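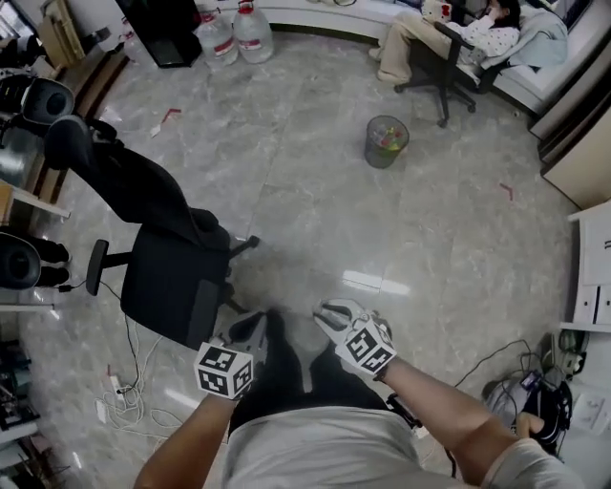
Department of Building Care and Facilities, Plondilcombe College

Floors and Interiors, Unit 6: Hard floors in offices and shared rooms
Handout for the lecture of 4 Feb 2020

Read this before the practical. The reading on carpet and other soft coverings belongs to Unit 7 and is not covered here.

1. What counts as a hard floor

In this course a hard floor is any floor finish that does not give underfoot and does not hold water in its surface the way carpet does. Natural stone, terrazzo, ceramic and porcelain tile, sealed concrete and wood all count. Vinyl and linoleum are usually called resilient floors. They are softer, but the cleaning methods overlap and we will treat them together where we can.

Stone and tile are easy to confuse. A marble pattern says very little about what a floor is made of. Real marble is mostly calcium carbonate and reacts with acid, so vinegar, lemon-based cleaners and most descalers will etch it and leave a dull mark. Porcelain with a printed marble pattern will stand up to most of these products, but the cement grout between the tiles may not. Look at several tiles side by side. A printed pattern often repeats somewhere in the room and natural stone does not. If you still can't tell, look for the building records. Treat the floor as marble until you know.

2. Shine and glare

A polished floor sends light back at an angle equal to the angle it came in. Gray-and-white marble-patterned tiles under ceiling lights will show a fitting as a bright rectangle on the floor, and the rectangle moves as you walk. This is normal and does not mean the floor is wet. A matte floor scatters the light and shows no clear shape.

Shine is measured with a gloss meter and given in gloss units. For floors the meter is normally set at 60 degrees. The lobby of the Zernham building, which we use for the practical, read 80 when it was last measured. The corridor behind it read 65. The tile is the same in both places and the difference comes from wear and old cleaner residue.

High gloss has some drawbacks:

Reflections can bother people at desks, mainly where a row of lights runs straight toward them.
Scratches and dried mop marks show more.
People with low vision may read a bright patch as a step, a hole or a puddle.

Changing the floor is the expensive answer. Try moving the desks first, then look at dimming, diffusers and blinds. A rug helps with glare but brings in an edge that people can trip on, so it needs a proper backing and regular checks.

3. Slip

Gloss and slip are separate properties. A shiny floor can be safe when dry and clean, and a dull one can be slippery if it has a film of grease or detergent on it. What matters is the grip between shoe and floor, and anything lying between the two.

The usual causes of slips in offices are rainwater near the door, spilled drinks, too much detergent in the mop bucket, and dust on a dry polished floor. Students tend to forget the last one. Fine dust acts like tiny rollers under a smooth sole.

In the lecture we went through the Gamage log, which lists 174 cleaning callouts to one office building. The worst month was December, when the entrance mats were saturated by mid-morning and were not being changed. After that the building kept a second set of mats and swapped them at lunch.

Entrance matting should be long enough for both feet to land on it more than once. Short mats look neat and do very little.

4. Chairs and casters

Most office chairs are sold with hard casters meant for carpet. On tile or stone they roll too freely and pick up grit, which then scratches the finish in arcs around each desk. Soft casters have a tread of rubber or polyurethane and are the right choice for hard floors. They usually pull out and push in without tools, but stem sizes vary, so measure one before ordering a full set.

Check for hair and thread wound around the axle. A caster that will not turn gets dragged, and a dragged caster does more damage in a week than a rolling one does in a year.

Chair mats protect the floor but must be lifted and cleaned under. Grit trapped beneath a mat grinds away at one spot - we will look at a case of this in the practical.

5. Daily and periodic care

Daily: dust mop first, then damp mop if needed. Never start with a wet mop on a gritty floor. Use a neutral cleaner at the dilution on the label. Change the water when you can no longer see the bottom of the bucket.

Weekly: edges, corners and under furniture. Check grout lines for dark patches and for missing grout.

Periodic: machine scrub with a pad suited to the finish. Black pads are for stripping and have no place on polished stone. Test any new pad or product behind a door before using it in the open.

Put out the wet floor sign before mopping and take it in once the floor is dry. A sign left out all day stops being read.

6. Before the practical

Bring closed shoes with a clean sole. Gloss meters and test cleaners come from the Raltard store room and must be signed for. Work in pairs, one person measuring and one writing down. Take readings on clean, dry tile and keep the meter off the grout lines, which will throw the number off.

The written sheet is worth 80 points. Marks are given for the method section as well as the readings, so write down which tile you measured, which way the meter was facing and what you did to clean the spot first.

Terms to know: etching, gloss unit, neutral cleaner, resilient floor, grout haze, stripping pad, diffuser.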